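January, late evening

Back from Dernell and my feet are cold. I said I would write these visits down on the night itself, before I start improving them in my head, so this is for that.

The train to Bamitz was on time and Luana Godoy let me in just after 2. She has been at Wilovwood for over a year and still talks about it as the new job. I asked her the thing I ask everyone at the moment, whether a machine can do an ordinary household chore from start to finish with nobody stepping in. She said it depends what you call a chore, and took me through to see the belt.

The chore is a pair of denim shorts and a brown belt, two arms and a table. I have put belts on and taken them off all my life and never given it a thought. The shorts lie flat with the waistband at the front and the legs pointing to the back wall. 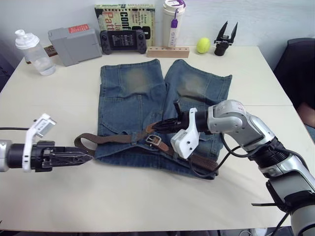 What I had not considered is how many small decisions there are in it. A belt has a stiff end and a heavy end and a long middle which does whatever it likes. One hand has to hold the cloth while the other does something to the strap, and then they have to swap. Luana says picking a thing up is mostly fine now. It is the letting go and taking hold again somewhere better that eats the afternoon.

I asked for a figure. She gave me 1571 attempts in the log, counting all the clothes and not only this pair, and she would not give me a success rate. Dörte Gerlach, who was at the next desk, said the rate is whatever you want it to be if you choose the right day. I liked her for that.

They also disagreed about shop floors. Dörte thinks the packing benches at Lammers will have arms on them long before any of us has one at home, as the boxes there are all the same size. Luana thinks a laundry will come first. I have no view. My own ironing pile has been there since before Christmas and I would take either.

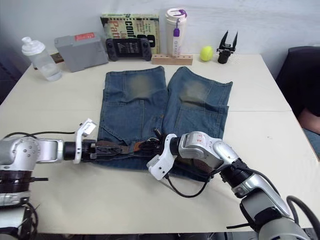
What I think tonight

Not yet, for the house. I would not leave one of these alone with my washing. A person does this job without looking, and does it while shouting up the stairs to somebody. An arm needs the table cleared in the middle and the shorts laid out straight, and laying them out straight is half the chore.

Still, I came away less doubtful than I went. Two fingers is not a lot of hand, and I had expected a belt to be beyond them altogether.

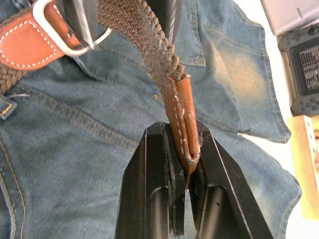 The leather end of the belt, held between the two fingers.

Luana asked what I would pay for one that did only this and did it properly. I said 60 and she laughed and said add some noughts. I said 1000, then, if it did socks as well. Dörte said socks are worse.

Home by nine. Must send Luana the name of that book and ask whether I can come again when they start on shirts. Ironing still not done.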